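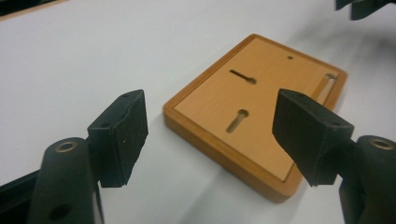 Filed under: Around the House, Small Fixings

I have been meaning to write about boards and frames since February, when we moved the last of the boxes out of the spare room in Dadley and I found I owned a great many things that ought to be on a wall and weren't. Some of them came from the old place, and a couple came from the Rovberg market, where I can never walk past a bit of honey-coloured timber without picking it up and turning it over (my favourite colour, if you hadn't guessed). 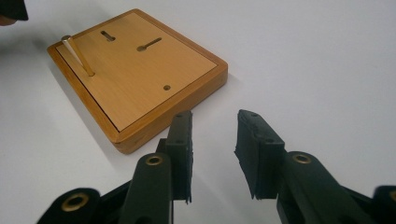 Hanging things used to frighten me, and I put it off for years in our rental on Figueroa Street. I'd fuss over the wall and never look properly at the thing I was putting up. These days I lay it down on a clean white table first and have a good long look, with a cup of tea close by. A keyhole slot makes sense once you've really studied one, wide and round at one end and narrow along the rest, and the two in this board don't even run to the same length. I do love the brass pin too, leaning over like it's had a long day.

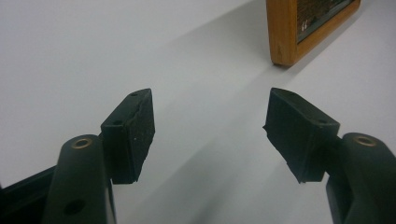

Maureen's old rule would be no use to you, wrote a reader called Seleck after my last post, but a paper template taped to the wall would, and you'd only have to drill once. I've since tried it with baking paper and a soft pencil, and it was so much less bother than my way! I'm doing the hallway next, if I can settle on a height.

Contact | Copyright September 2025 | Back to top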